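Lornska canvas backpack, light grey – review

I bought the Lornska in July to replace a Schmieder that had gone at the seams. It gets carried to work at the Cutness building most days, plus the odd weekend away. It cost 129 euros from Pledstead, and delivery took 7 days.
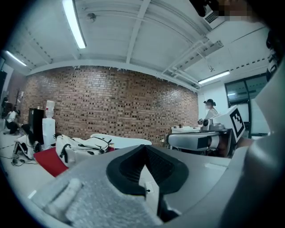
Under the white beams at Cutness.

The canvas is stiff for the first fortnight and then softens. It marks easily. Tea came out with cold water and soap, but bike oil did not. The straps are wide enough for a full load and haven't slipped yet – my old bag needed tightening every morning.

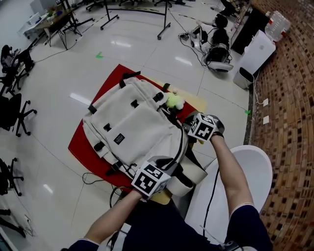

Grey canvas, front pocket upwards, with the pom-pom keychain.

The front pocket is the best part. It takes a paperback and a lunch box together. I would have liked a divider inside the main section, as small things sink to the bottom. Rain is the weak point. Ten minutes of drizzle is fine, but a proper downpour gets in at the zip.

Four stars. I'd buy it again, in a darker colour.

Jayanthi Varma

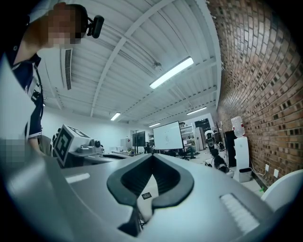

Candela Marín: Mine leaked at the zip as well. I rubbed candle wax along it and that helped for a few weeks. Does yours stand up on its own when it's half full? Mine never has.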